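3.2 Printed table coverings and repeat visibility

The second group of materials consisted of printed coverings intended for kitchen and dining tables. Coverings were bought in July from the ranges sold under the Willgate and Tanner names and kept rolled, printed side out, until they were measured. Folded stock was left out of the study. Crease lines in folded stock catch side light and can be mistaken by an observer for the edge of a repeat.

A repeat is defined here as the smallest rectangular piece of the design which, laid edge to edge with copies of itself, gives the whole printed surface. For geometric designs the repeat can be measured directly with a steel rule. For botanical designs the task is harder. Designers often shift alternate columns by half the repeat height (a half-drop), and a reader who looks only along one row will then overstate the width of the unit. All botanical coverings were therefore measured along both axes and once along each diagonal.

Observers sat at a standard dining height and were asked to mark the first motif that they judged to be a copy of one already seen. The response was recorded as a distance from the starting motif. Across the full set, 181 responses were collected. Responses in which the observer marked a different motif of the same type, such as one flower head taken for another, were kept and coded separately as false matches.

False matches were more common on scattered designs than on striped or trellis designs. We attribute this to the absence of a guiding line. On a trellis the eye is led from one unit to the next, while on a scattered ground the observer must hold the shape and the angle of each motif in memory. Ground colour also mattered. On off-white and cream grounds the spaces between motifs were read as shapes in their own right, and several observers reported using these spaces to find the repeat.

The designs were sorted by motif size into 2 classes, small and mixed. A mixed design carries large leaf forms together with smaller filler sprigs and rounded flower heads (Figure 1). Fillers are placed late in the drawing process, normally to close gaps left by the larger forms, and they tend to hide the seam between units.
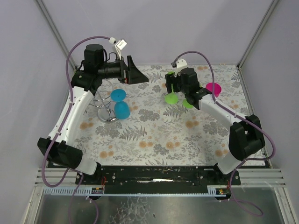
Figure 1. Scattered botanical design of the mixed class: gray-green fern fronds, small leafy sprigs and peach-orange flower heads on an off-white ground.

Colour contrast was treated as a second variable. Where flower heads differ strongly in hue from the foliage, observers tended to search by flower alone and to ignore the leaves. This shortens the search but raises the rate of false matches, as rounded heads carry little information about angle. Low-contrast designs from the Bronotham range showed the reverse pattern, with slower responses and fewer errors.

Viewing height was not varied. A covering seen from a standing position shows more complete units at once, and the distances reported in this section should not be applied to that case. The effect of table size is taken up in Section 3.3, together with the treatment of hems and overhang.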